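Butcher block

Butcher block is a form of solid wood surface made by gluing together strips or blocks of timber. It is used for kitchen worktops, chopping boards, table tops and workbenches. The name comes from the heavy blocks on which meat was cut in butchers' shops, although most butcher block sold today is much thinner and is never used for that purpose.

Construction

The timber is sawn into strips, dried, planed on the meeting faces and glued under pressure. Once the glue has set, the panel is planed or sanded flat on both sides and cut to size. Three patterns are in common use.

Edge grain: long strips are stood on their narrow sides and glued face to face. The grain runs the length of the panel. This is the usual choice for worktops and benches.

Face grain: wider boards are laid flat and joined along their edges. The surface shows more of the figure of the wood but marks easily under a knife.

End grain: short blocks are set upright so that the cut ends form the surface. The fibres part under a blade and close again to some extent. End grain blocks are heavy, take in liquid quickly and cost more to make.

In edge grain panels the strips may run the full length or may be made up of shorter pieces joined end to end. Joints in neighbouring rows are staggered to avoid a line of weakness across the panel.

Timbers

Maple, beech, oak, birch and ash are widely used. Maple and beech are close-grained and pale, darkening towards yellow or honey with age and oiling. Oak has an open grain and reacts with wet iron, leaving black stains. Walnut is softer and is chosen mainly for its colour. Rubberwood is common in cheaper panels.

Movement

Wood swells and shrinks across the grain as the moisture in the air changes, and hardly at all along it. A wide top must therefore be free to move on its base. Screws are passed through slotted holes or held by metal clips. A top fixed rigidly on all sides may cup or split, most often in heated rooms during January and February. Where a metal frame or rail is fitted to the upper surface, the fixings that run across the grain are given the same allowance. Both faces of the panel should receive the same finish, including the face that will not be seen.

Finishes

Food surfaces are normally treated with mineral oil, or with a mixture of oil and beeswax. Neither hardens fully, and both have to be renewed. Linseed and tung oils cure in the wood and give a harder surface. Varnish and hard lacquer are used on desks and benches, where knives are not a concern, and resist spills better than oil. A damaged area of varnish is harder to repair, as the old coat must be sanded back beyond the mark.

Use as a work surface

Butcher block tops are found on workshop, laboratory and assembly benches as well as in kitchens. The material takes screws and bolts directly, so that rails, base plates and other equipment can be fastened to it and later moved.

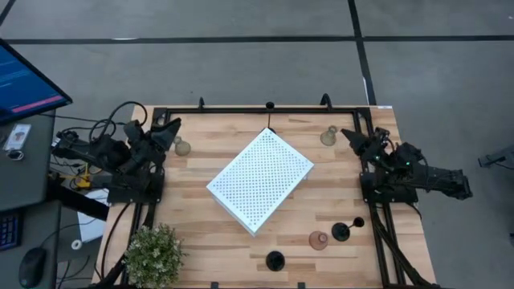

Butcher-block tabletop with black aluminium rails and two facing robot arms. The strip grain runs across the table beneath a white perforated tray.

Heavy fittings are better held by bolts passing through the top, with large washers on the underside, than by wood screws, which can work loose under repeated side loads. Old screw holes are filled with glued dowels before new ones are drilled close by.

Care

Standing water should be wiped up promptly. Light stains and scratches are removed by sanding along the grain, after which the finish is renewed over the sanded area. Oiled tops in kitchens are commonly re-oiled every 3 or 4 months. Hot pans are kept off the surface, and chopping boards are not left to soak.

See also

Chopping board
Glued laminated timber
Workbench
Worktop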